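# Pen plotter, but with arms — build gallery

30 Jan 2025

Quick dump of pics and notes before I forget everything. Been meaning to put this up since the last shop night and kept not doing it. Two-arm drawing setup, shared bench at Bilberg, brown table by the desks. Me on wiring and the table, Eetu Nurmi on the motion code, Tuulikki Peltonen on grippers and on telling us when a drawing looks terrible.

Idea is dead simple. One arm draws, the other one holds the paper down. No tape, no clips. We could have bought a plotter for way less, yes, thanks, everyone has said so. The point is the holding. Paper slides, paper curls, the pen catches and drags the whole sheet off toward the wall. Second arm fixes most of that if it lands in the right spot and doesn't push too hard.

Where we're at:

- drawing file goes in, gets chopped into short strokes
- holding arm goes first, presses, waits
- drawing arm comes down slow, then speeds up once the tip is on paper
- anything over 46 strokes we split into two runs, the queue gets weird otherwise

Pen pressure was the big headache. Too light and you get gaps, too heavy and it rips the paper on the turns. Eetu's height map helps — he touches the pen down at 15 points on the bare table and the software fills in the rest. Table isn't flat. Never was. We shimmed one leg, made it worse, took the shim out again.

Pics:
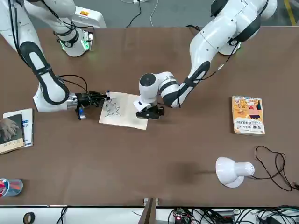

Pen down, blue ink, other gripper on the right edge of the sheet. Spiky stuff is the drawing so far.
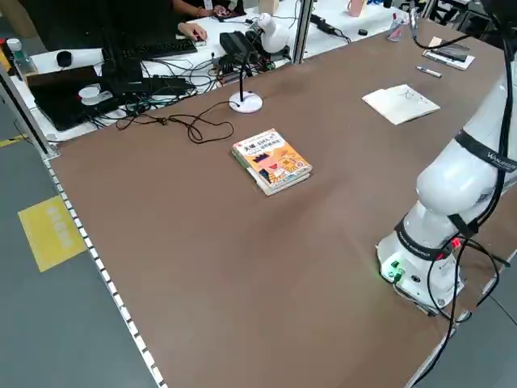
Lamp, phone, books, the usual table. One of the arms over on the right, desks behind.

Cable routing is next on the list and it's mine, so it'll be slow. Right now everything runs down the outside of the links and hangs. Fine for short moves. On a long reach you have to watch for loops catching, and I want more slack at the elbow and less everywhere else. Tried spiral wrap, too stiff. Going to try more straps, further apart, and mark the spots with paint pen so it goes back the same way after we pull things off.

Parts notes, for whoever asked:

Gripper pads are from Grilora, the softer ones. The hard ones skate on paper. Cut them with a sharp blade, scissors chew the edge up.

Power supply is a used Weidemann, loud fan, works. Do not put it under the table near your feet, it blows hot.

Planner is Zitura with our own stroke stuff bolted on top. Config is a mess, I'll clean it up befor I share it. Ask Eetu if you need it sooner, he has a version that at least has comments.

Paper — thicker is better. We went thru a lot of cheap printer paper before Tuulikki brought in a sketch pad and half our problems went away. Annoying but ok.

Stuff that still doesn't work:

- small circles. They come out like potatoes. Think it's backlash in the wrist, Eetu thinks it's my pen mount, we'll see
- lifting between strokes, sometimes leaves a little tail
- swapping pens. By hand for now, then re-zero, takes 4 minutes if you don't rush it
- holding arm has no idea if the paper moved anyway. Want a check there, maybe just a mark in the corner and look for it after each run

Longest clean run is 305 strokes total, split up, one sheet, no rips. Tuulikki kept it. Hers was a birch tree, sort of.

Plan is two colors next, then bigger paper, then something we can put out for the open shop in June. Bigger paper means the holding arm has to let go and move partway thru, so the two arms need to take turns properly and right now the handoff is basicly a timer. Eetu wants to redo that part from scratch. I want to see it fail a few times first.

More pics when the cables are sorted. If you're at Bilberg and want to try a drawing, bring it as plain line art, no fills, and leave it in the shared folder with your name on it.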